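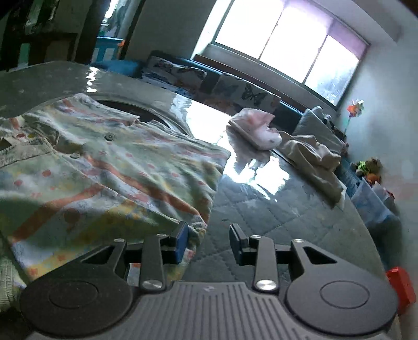 Monthorpe Evening Courses
Textile Care at Home, course 524
Handout for unit 2: Folding and sorting small clothes
November 4, 2018

In the first unit we spoke about washing and drying. Now we come to the part which many people like least, the folding. Children's clothes are small, but they take more time than adult clothes, as every piece has another shape and the buttons are not always in the same place.

Preparing the surface

A bed is too soft for this work. Please use a table, or a clean floor with a mat. A quilted cover is pleasant because the cloth does not slide on it, but crumbs stay easily in the stitching, so wipe it before you start. If your table has a transparent protective layer, pass a damp cloth over it and let it dry well.

Bright window light is good for finding stains. On a shiny surface it can also disturb the eyes — then change your side of the table.

Folding a garment with a placket

1. Close the buttons. If one is loose, put the garment on the mending pile.
2. Lay it with the front down and smooth it from the middle to the sides.
3. Bring both sides to the middle, with the sleeves flat on the back.
4. Fold the lower edge up to the collar. For very small sizes one fold is enough.
5. Turn it over, so that the buttons and the print can be seen.

A knitted collar or cuff must never be pulled to make it straight. Press it with the flat hand only.

Printed cloth and plain cloth

Keep the printed pieces apart from the plain ones while you work. With stripes you have a help, as the stripe shows at once if the fold is crooked. With small dots or flowers it is more difficult, and you should look at the seam instead. 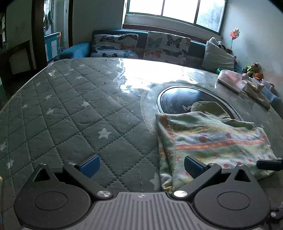 Fig. 1. Multicoloured printed cloth, folded, with an olive-green piece behind it.

Soft cloth often falls into loose folds on one side. Lift the whole piece with two hands, let it hang for a moment and lay it down again. Do not push the folds away with the fingers, they only move to another place.

Homework

Fold 28 pieces at home and write down which of them gave you trouble. Bring two of these to the next unit. Students who have the Van Leeuwen booklet can read the chapter on knitted edges, but it is not obligatory.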